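Rights and translation news, March

Mastus has bought English rights to The Salt Ledger, a novel by Ebise Tilahun that first came out in Amharic and has been out of print for most of the time since. The deal covers the United States and Canada in paperback and e-book. Turnholm, which handles the author's foreign rights, also has offers in for French and Italian and expects to close at least one of them by summer.

The book is short. The Amharic edition ran to 167 pages, and the translation should come out close to that. It follows two sisters who keep the accounts for a salt trader and begin, in the second chapter, to keep a separate set for themselves. Readers of this newsletter may remember the extract we ran in our spring issue two years ago, under the working title The Second Book. That title has been dropped. Tilahun never liked it, and there was already a thriller using it.

Pankaj Mittal is editing for Mastus. He read the sample from Turnholm on a train and asked for the full text the same evening. The contract took longer. The original publisher had closed, its list had been sold twice, and the second buyer was not sure whether translation rights had come along with the rest. In the end a letter turned up among Tilahun's own papers showing that the rights had gone back to her, and she signed directly.

"I had the letter in a drawer with the gas bills," Tilahun told us. "I didn't know anyone would need it."

The translation is in its second draft. Mittal says most of the questions so far have been about weights and measures. The sisters use three different words for a block of salt depending on who is buying it, and the first draft used "block" for all of them. The new draft keeps two of the Amharic words and leaves the reader to work them out. There will be no glossary. There will be a one-page note by the author at the back, which she has written in English herself.

The first printing has not been set. Mastus usually starts its translated fiction small and goes back to press if the bookstores ask for more. Bound proofs go out to reviewers and booksellers in the fall, and 40 copies are being held for reading groups. Groups that would like one should write to the Mastus office with the name of the group and a mailing address. One proof per group, please.

In other news, Mathur has sold German rights to the second volume of its coastal stories anthology. The German edition will leave out four of the 20 stories, all of them already available in German from other houses. The first volume is still under option.

Allum has moved its deadline for translation samples to the end of the month. Samples can be up to 13 pages, double spaced, and should come with the original text and a line saying who holds the rights. Samples without the original will be sent back. Allum reads from any language but is short of submissions from East Africa and the Baltic countries this year, and would like to see more from both. Poetry goes to a separate reader and should be marked as such on the first page.
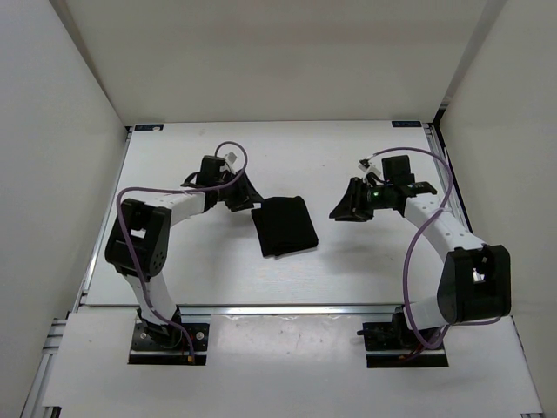 The folded black cloth on the white tabletop, between two robot arms.

Tilahun will read from the new translation at the Turnholm spring evening, with Mittal asking the questions. Doors open at 6:30 p.m. and the reading starts at 7. She will read the opening in Amharic first and then the same pages in English. Seats are free but need to be reserved through Turnholm. Her earlier story collection will be on sale at the door, cash or card.

Corrections: our last issue gave the wrong translator for the Mathur anthology's opening story. The online version has been fixed. We also listed Allum's old mailing address. Anything sent there this winter is being forwarded, but please use the new one from now on.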